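# The Wall of Small Drawers
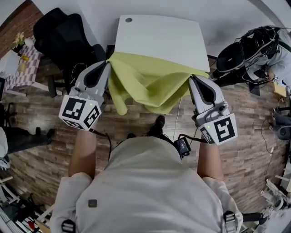 ## One

The summer I started at Gaillard Hardware and Machine Supply I could not have told you a lock washer from a wedding ring, and I got the job anyway, mostly by being the only person who came in to ask about the sign.

Killian Marty interviewed me while he was cutting chain. He'd pull out a length, snip it, hang it on a peg, and ask me something. Could I lift a bag of mortar? (Yes, just.) Did I mind dust? Could I tell a customer I didn't know something?

"I don't know," I said.

He thought that was the best answer he'd ever heard. He laughed so hard he had to put the bolt cutters down, and then he took me to see the drawers.

Oh, the drawers! If you ever get to Skirkero, go straight to the back of the store, past the wheelbarrows and the paint shaker, and stand there a minute. The whole rear wall is drawers, oak, floor to ceiling, 769 of them, with a rolling ladder on a brass rail and one sample of whatever's inside wired to the front of each. Cotter pins. Cup hooks. Woodruff keys, which look like little half moons and which I loved at once, before I had any idea what they were for.

"Learn those," said Killian, "and you can work anywhere in the world."

I took a notebook home that night and started with the top row.

## Two

By the fall I could find most things without the ladder talking me through it, as Killian put it. I knew the drawer that stuck and the one that had to be lifted a little before it would come. I knew that 149 was left-hand threads, and that you did not, ever, put anything back in 149 without checking it twice. A left-hand nut in the wrong drawer will ruin somebody's whole Saturday.

The people were the other half of it. There was a man who came in for one hinge at a time. There was a woman building a boat in a garage that was shorter than the boat, and she had a plan for that, and the plan involved the neighbor's fence. Farmers came in with a broken thing in one hand and set it on the counter without a word, like a cat bringing you a mouse, and you'd turn it over and feel the worn place with your thumb and go get the new one. I never got tired of that. I'd come back down the ladder with a shear bolt and feel as if I'd caught a fish.

Then the letter came about the Hinard.

## Three

The Hinard was a lathe. It had been sitting under a tarp in the back shed since before Killian bought the business, and it was a monster, green where it still had paint, with a bed as long as a rowboat. The headstock gear was stripped. Killian had been writing to people about that gear for years. He wrote real letters, with stamps, to anyone who had ever sold a Hinard part, and they all wrote back to say good luck.

This one was different. It was from a shop in Momovberg that was closing down, and a man there had found a crate.

"One gear," Killian read out, "and it may be yours. Number 787 cast on the web. Come and look."

He went out to the shed. I heard the tarp come off, and some swearing, and then a shout. I ran out with the flashlight, and he was lying on his back in the shavings with his head inside the machine, pointing up. I got down beside him and looked. Seven, eight, seven. The last seven was half full of grease but it was a seven!

We left before breakfast the next day, in the truck, with a thermos and a sandwich bag of his sister's ginger cookies, and I don't think I have ever been so happy to be going to look at a gear.

## Four

Momovberg is all hills, and the shop was at the top of the worst one. Most of it had been sold already. There were pale rectangles on the concrete where the machines had stood, and a drill press with a tag on it, and a very old man in a clean shirt who had dressed for us.

He had the gear on a newspaper on the bench. He'd oiled it.

Killian didn't pick it up right away. He took the broken one out of his coat pocket, unwrapped it, and laid it alongside, and the two of them bent over and went around the teeth together with their fingertips, not talking. I held the lamp. Outside a dog was barking at our truck.

"Well," said the old man.

"Well," said Killian, and his voice had gone up like a kid's.

The argument about money took a long time. Killian had brought 2000 in an envelope and wanted to hand over the whole thing. The old man wanted nothing, and then he wanted the price of the postage, and then, when Killian wouldn't quit, he said he'd take enough for a new stove if he could come down and hear the lathe run. He hadn't heard a Hinard since he was an apprentice. He did the sound for us, a sort of low hum with a tick in it, and he did it so well that Killian did it back to him.

They hummed at each other across the bench until I got the giggles and had to go check on the truck.

## Five

It took us all winter. We had the headstock apart on the shed floor, every shim tagged, and I ran back and forth to the drawers for keys and felt washers and taper pins. One of the keys was a Woodruff, from the third row, and Killian let me tap it in.

The old man came down on the bus in April. He wore the same shirt. I gave him the good chair and he wouldn't sit in it.

Killian put his hand on the switch and then took it off again and looked at me.

"You do it," he said. "You know where everything is."

So I wiped my palms on my jeans and did it. The belt slapped once and took hold, and up out of the floor came the hum, low and even, and right behind it the tick.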